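### 4.2 What people count as a takeaway

Our diary sheets asked each household in Bestmont to write down every meal that was cooked by someone else and eaten somewhere other than where it was cooked. We thought this was a clear instruction. Of the 755 sheets returned in November, 317 included at least one entry that we had to argue over, and one included a wedding.

The trouble lies mostly with the middle ground. A pie bought hot and eaten on the way home was left off by most people, who seem to regard it as a form of walking. The same pie put on a plate was a takeaway. Soup from the Naidu canteen counted if there was a lid. Seafood sold by the bucket split households down the middle, with one partner recording dinner and the other recording shopping — often on the same sheet, in different pens.

We settled on a rule that food ready to eat at the point of sale is a takeaway, whatever it comes in. Containers were coded separately as box, bag, tub or bucket (Figure 3), and a second coder went over 48 sheets to check the first. They disagreed chiefly about tubs. 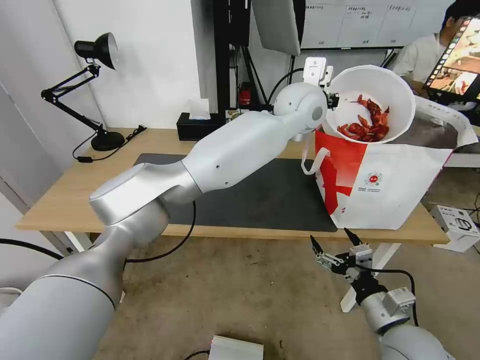

**Figure 3.** Crayfish in a white paper bucket, with a shopping bag. Coded as "bucket".

### 4.3 Spending and the problem of the shared order

Shared orders were harder still. Workers at the Motex depot tend to order as a group, and the person who pays writes down the full sum while everyone else writes down nothing, or writes "chips". Taken at face value, the sheets describe a workforce in which a few people eat enormously and the rest live on air.

We divided each shared order by the number of people named on the sheet. This is crude, and it is unfair to anyone who only had the chips, but the Nurnon pilot did the same and we wanted the two sets of figures to be comparable. Orders with no names given were left out of the spending totals and kept in the meal totals.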